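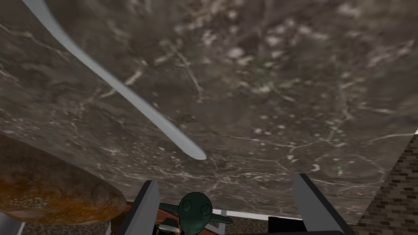
Grey marble, close up

Sealing a marble worktop -- worth it or not?

kaisu_s
Hello all. We're finally doing the kitchen in July and I've got my heart set on grey marble with pale veins. Proper stone, none of your printed stuff. My sister thinks I've lost my mind. She had a cream one in her old flat and says a lemon left on it overnight did for it.

So, two things. Do I seal it before we start using it, and what with? The yard (Macaraeg, if anyone knows them) wants 300 quid to do it for me, which seems steep for wiping something on with a cloth. They also offered a honed finish and I said yes without really knowing what it was, because the man was in a hurry and so was I.
Kaisu Savolainen

pipandbean
Honed just means it isn't shiny. Good choice, etches show up less. Do the sealing yourself! I've used the Tralar stuff on mine for years, two thin coats, leave it overnight, buff it in the morning. A bottle costs a fraction of what they're asking and you'll have most of it left.

oldmortar
Disagree with pip, sorry. Sealer slows down oil and red wine but it does nothing at all against lemon or vinegar. That's the acid eating the surface, and you can rub in as much Tralar as you like. If a mark is going to upset you, buy granite.

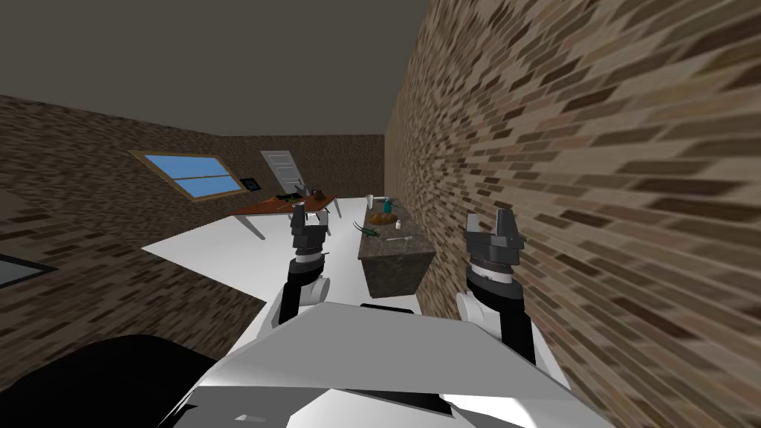 Brick walls, wooden table, stone-topped counter

kaisu_s
Granite always looks like an airport to me. I do like exposed brick with stone, mind you, and we've got a chimney breast I'd love to strip back. Is that a dust nightmare? Asking before I mention it at home.

pipandbean
It's a nightmare. I was finding grit in the cutlery drawer at Christmas. Worth it though, I look at that wall every morning with my tea and feel smug :)

Lulow
Can I put in a word for doing nothing? Ours has been down seven years, never sealed, three children. It's got rings and dull patches and a shadow by the hob where somebody parked the turmeric. I love it. Every old café in Italy has a counter like that and people take photos of them.

oldmortar
Turmeric, good grief.

Lulow
It faded! Mostly.

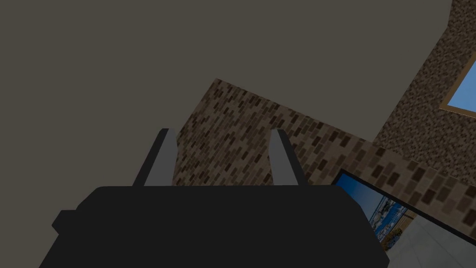 Looking into the room

flirnero_fan
Not strictly what you asked, but check your base units before anything else. Stone is heavy and ours were old flat-packs. The fitter took one look and refused. We ended up paying 600 for new carcasses we hadn't budgeted for, and I've been eating beans ever since. Also measure the stairs if you're not on the ground floor -- our piece had to come up in 2 lengths and there's a join by the sink that I can't stop looking at.

kaisu_s
Oh no. We're on the second floor. I hadn't thought about the stairs for one minute. I'm ringing the yard on Monday.

pipandbean
Ask for an offcut while you're on the phone. Put oil, wine, coffee and lemon on it, leave it till the next day and see how you feel. Seal one half and leave the other bare, then you and oldmortar can both be right.

oldmortar
I'd go along with that. Ask how thick it is as well, and whether the underside's been reinforced. Thin slabs crack at the sink cut-out and then it's your word against theirs.

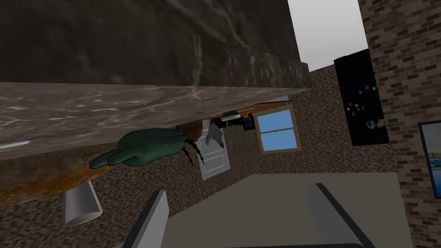 Clémence Leblanc wrote: I'm with Lulow on this. My grandmother rolled pastry on bare marble for almost her whole life and the only thing she ever put on it was flour and a damp cloth. If you seal it, fine, but please don't go round putting coasters under everybody. Stone is for using.

oldmortar
Pastry's butter and flour. Try it with a jar of pickled beetroot.

kaisu_s
I do like beetroot. Right, offcut it is. I'll come back and report once I've ruined it.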